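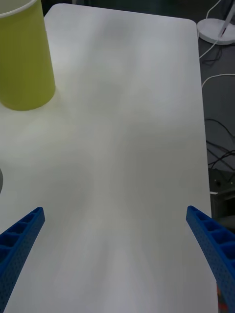

Slide 1. White table, yellow cup top left. Leave it up while people sit down.

Open: hi, thanks Parvathi Chowdary for the invite. Talk is on table setup for drinks at small events. 4 slides' worth of material, keep moving.

Start with the surface. Clear it first, THEN place things. Everyone does it backward. At Sidinthorpe we set up around the clutter and lost half the table before the doors opened. Ask the room — who wipes down before unpacking? Wait for hands.

Cups go toward a corner, middle stays open. You need that space for pouring. Matte white top is nice, spills show up but glare doesnt bother you.

Numbers, say them slow: Grosenberg season, 3,108 cups bought, 2,778 used. The rest went back in the closet. Buy less.
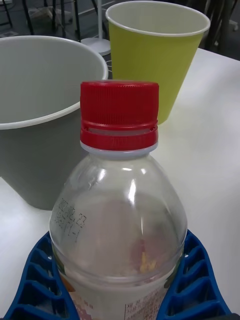

Bottles are where setups go wrong. Too many out, no room to pour, people reach over each other. My rule is one open bottle out front, spares under the table. Cap stays on between pours — a red one like this is easy to spot when somebody puts it down in the wrong place. Bucket goes behind and to the side, cup close by. Kamil Pešek wants the bucket on the floor, we argued about it all June. Mention Devadiga if theres time, otherwise skip.

Tall stuff at the back!! Say it twice.

Handout by the door, has teh shopping list. Questions till 4, then they need the room.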